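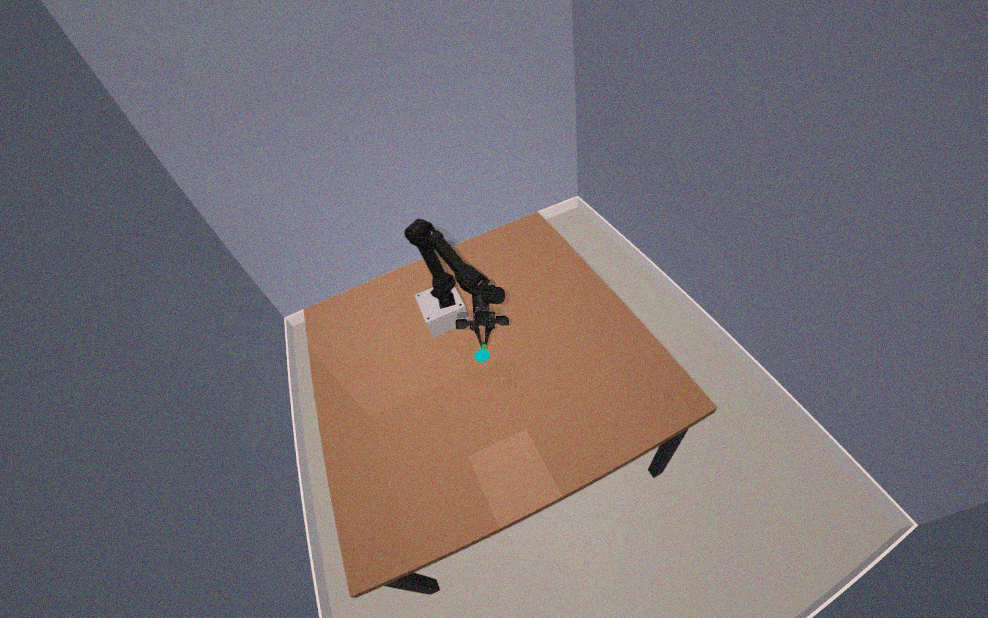
Looking after a wooden tabletop

Most damage to a wooden table comes from three things: standing water, grit and heat. A few minutes a week takes care of the first two. The third is a matter of keeping trivets where people will reach for them.

Weekly cleaning

Dust first with a dry cotton cloth. Wiping a dusty table with a damp cloth drags the grit around and leaves fine scratches that show up in low sun. Then wring out a second cloth in lukewarm water with a drop of dish soap, wipe with the grain, and dry right away. Skip the spray polishes. They leave a film that later coats of oil or varnish won't stick to.

Cup rings

White rings are moisture caught in the finish and will often fade overnight. If one is still there on Monday, lay a clean cotton cloth over it and press with a warm iron, no steam, for a few seconds at a time. Lift and check between passes. Dark rings have gone into the wood itself and need sanding.

Dents

A shallow dent in bare or oiled solid wood can be raised with water. Put a few drops in the dent, let them soak in, cover with a damp cloth and touch the tip of a hot iron to the spot. Stop when the wood is nearly level – it keeps moving a little as it dries. Don't try this on veneer, where the steam can loosen the glue.

Re-oiling

Do this once or twice a year, more often in a kitchen. May is a good month, when the windows can stay open.

1. Clear the table and wash it, then leave it to dry overnight.

2. Sand lightly by hand with 180 grit, then 240, always with the grain. Vacuum, then wipe with a barely damp cloth.

3. Spread a thin coat of oil with a lint-free cloth. I use Dundard hard oil, and a can lasts me up to 17 coats on a small table. Wait 15 minutes and wipe off everything that hasn't soaked in. Shiny patches left behind will turn sticky.

4. Lay used oil rags flat outdoors to dry, away from anything that burns, or put them in a metal can of water with a lid. A balled-up rag can catch fire by itself.

5. Give it a full day before the second coat and keep wet glasses off for a week. Check the front edge and the corners in daylight.
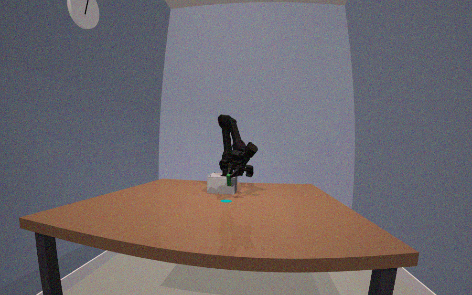 Wobbly legs

Turn the table over on a blanket and tighten the bolts before blaming the floor. If a screw spins without gripping, take it out, glue in a hardwood matchstick or two, trim flush and drive the screw back once the glue has set. Felt pads wear down unevenly, so replace the whole set together. If the table still rocks after that, shim the short leg with cork.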